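Workshop notebook, Uvside Racing
20 October 2018

Back on the Harkia today after two weeks of doing nothing but chasing parts. Car's on stands, floor off, gearbox out, and I've finally got room to walk around it without banging my shins on the splitter.

First job was the brake pedal complaint. The driver said it went long after 11 laps in the last test and then came back once he'd done a cool lap, so my money was on the rear circuit. Bled it through twice and got a tiny string of bubbles out of the left rear caliper both times. Swapped the bleed nipple, bled it again, nothing. I'm not calling it fixed yet! Could be the nipple, could be that I just hadn't got all the air out back in May when we changed the lines. Pads are down a fair bit on the inside edge too, so I've put a new set on the bench and will bed them in at the shakedown.

Clutch next. Christos Xenos had already measured the old plates before I got in (thanks, Christos, and please write the numbers IN THE BOOK and leave the back of the fuel receipt alone). They're inside the wear limit but blue on one side, so they're going in the spares crate as get-you-home plates only. New ones from Tarnico went in with no fuss. Release bearing feels a bit gritty when you spin it by hand – ordered another, but I'll run this one if it doesn't turn up.

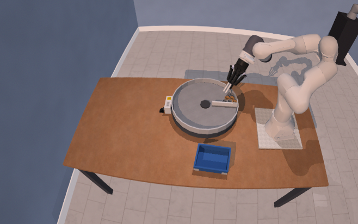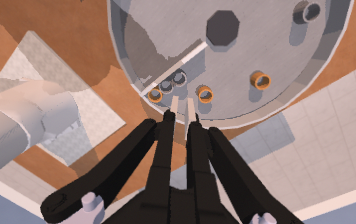 Gripper at the gray tray, two renders

Dampers came back from Spanos with fresh oil and new seals. They've sent dyno sheets for all four and the fronts match nicely. Right rear has a touch more rebound than the left at slow speed, a click's worth maybe. I'll run it a click softer on that side and see whether he even notices. Spring rates stay at 700 on the front for now. I know, I know, we talked about going stiffer, but I want one change at a time and the bars will give us plenty to play with.

Engine: started it on the stands with the gearbox still out, just to check the new throttle map. Idle hunts a bit until it's warm, then it settles. There's still a flat spot as you pick up the throttle at 4000, same as before, so the map hasn't cured that. Going to look at the throttle position sensor before I blame the mapping again. Water sat at 74 with the fan on, lovely.

Still to do:
Gearbox back in, new seal on the input shaft
Check torque on the rear uprights (paint marks have rubbed off)
Release bearing if it arrives
Floor back on, then ride heights and corner weights
Find the good 8 mm Allen key – whoever has it, it lives in the TOP drawer

Left the battery on the charger and the extractor off. Corner weight pads are still under the bench where we dumped them.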